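Applying to vet school abroad: where I am so far

2025-04-16

I said in March that I would write down how the applications were going, mostly because when I started looking I couldn't find many accounts from people in the middle of it. I'm applying to study veterinary medicine in English, outside the US, and I have three applications in: Bastcombe, Işık and Pellard. I used an agency called Sasex for the first one and did the other two on my own.

The agency was fine. They checked my transcripts, told me which of my science credits would count and booked the certified translations. The fee was 1239 dollars, which covered one school only. For that I got a checklist, two phone calls and a lot of email. Once I had the checklist I could see that most of it applied to the other schools too, so I reused it.

Documents took longer than anything else. My high school needed 21 days to send a sealed transcript. Pellard wanted the course descriptions for chemistry and biology as well, and my college had changed its catalog twice, so I had to ask the registrar for the old pages. Bastcombe wanted proof of animal experience on a clinic's letterhead with the hours listed by month. I had kept my own log, but the clinic had to match it against their schedule before anyone would sign. If you are still a year out, get your hours signed as you go.

Işık has an entrance test. It is biology and chemistry only, multiple choice, taken online with a proctor. I studied from my freshman textbooks and did the end-of-chapter problems. The biology was close to what I expected. The chemistry had more on equilibrium than I had reviewed, and I left several blank.

Bastcombe does an interview in place of a test. Mine was over video and lasted less than half an hour. They asked why I wanted to study abroad, what I would do if I failed a first-year course, and how I planned to pay. I had prepared for questions on animal welfare and got one, near the end, about euthanasia. I gave a plain answer and they moved on.

Money is the part I'm least settled about. The deposit at Pellard is 2132 dollars and it is not refundable after the deadline. Rent near the campus seems lower than what I pay now, but I'm going by listings and I don't know how old they are. I also need to check whether the degree would let me sit the licensing exam back home without extra steps. The admissions office says yes. I'd like to see it from the licensing side before I send anything.
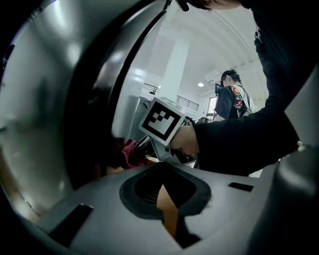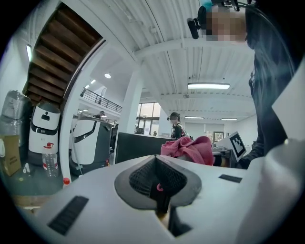

Pellard gave me a conditional offer last week. The condition is a final grade in organic chemistry, so that's where my evenings are going. I haven't heard from the other two. Bastcombe told me to expect an answer by email and Işık only says the portal will update, so I check it in the morning and try to leave it alone after that.

If Işık says no I won't retake the test this year. I'll post again when I have all the answers, and I'll put up the document checklist then, with the translation costs filled in.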